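News > Community > Schools and Learning

Hilldale workshop sets its sights on a second robot arm

By Tania Munasinghe
May 19, 2018

Print this story | E-mail this story

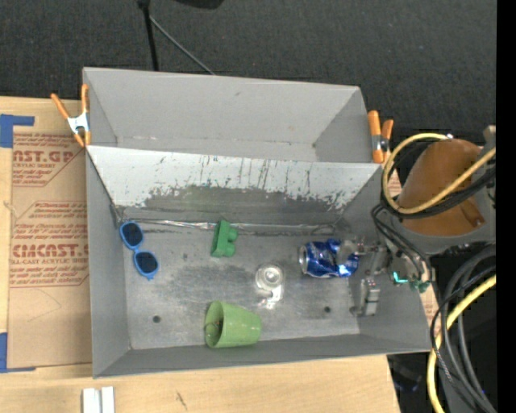 The Hilldale robotics workshop is going shopping, and the people who run it could hardly be happier about it. Members voted this month to start saving for a second robot arm, a spare gripper and a new set of sorting bins, with the goal of having everything on the bench by January. The first arm is in use most evenings, picking items one at a time out of a two-part metal bin resting on a wooden table. The mix is deliberately awkward -- blue sunglasses, a green toy block, a green cup, a clear object that catches the light and a crumpled blue can, which has the gripper's upper finger over it. The bin has earned its keep, too. The coating on its slanted divider is scratched and chipped down to bare metal, and a replacement is the first line on the shopping list.

"We love that bin, but it's had a hard life," said Darragh Corrigan, who wrote the equipment plan. "Bins are the cheap part. The fun question was what to do with the rest of the money."

The rest of the money is $2,000 already set aside for parts, plus whatever the group can raise over the summer. Corrigan's plan splits the purchases into two rounds. Bins, clamps, cable ties and a spare set of gripper fingers come first and should be ordered before school lets out. The arm comes second, once quotes are in from two suppliers, Prultov and Venckus.

Both suppliers have been asked to price the same package: an arm, a gripper, a controller, cables and a day of setup help. Corrigan said the group learned a lot from buying its first arm, when the price of the arm itself was easy to find and everything that plugged into it was not. Cables alone went over budget twice.

"This time I want the whole cart priced before anybody falls in love with a brochure," he said. "I have already fallen in love with a brochure, so I'm speaking from experience."

The need is real. The workshop has 29 members, and they share the one arm in blocks of an hour. Eustaquio Tlapale keeps the sign-up sheet and would dearly like to stop turning people down. A beginner can easily spend a whole block getting the gripper to close on something shiny or see-through, he said, and then has to wait almost 9 days for another turn.

"They go home with ideas, and by the time they're back they've got six more ideas and the same hour," Tlapale said. "Two arms means somebody can mess up, think about it, and try again the same night. I can't wait."

A second station would also let the group keep one setup unchanged for longer projects while the other is used for teaching. Jurgita Pärn, who teaches the beginner sessions, has asked for the new bench to be built with the same bin size and the same clamp positions as the old one. Programs written at one table could then be tried at the other with only small changes. She has also asked for a shelf for the objects, which now live in a grocery bag.

Running costs get their own page in the plan. It sets money aside each year for worn fingers, replacement bins and cables, and it puts off buying a camera upgrade until the second arm has been running for 6 months. Eglė Lukoševičius, who reviewed the numbers, pushed for that delay. She thinks the members should find out what slows them down at two stations before paying for anything fancier.

Floor space is the one piece still open. The present room will take a second table if the storage cabinets move to the hall, and Trisham, the building's owner, is looking at whether the hall can be used that way. Power is fine -- an extra circuit went in last year.

Quotes are due back next month, and the full equipment plan is pinned up by the workshop door. Members who would like to help compare the two packages, or who know of a sturdy table going cheap, can leave a note for Corrigan at the front desk.

Print this story | E-mail this story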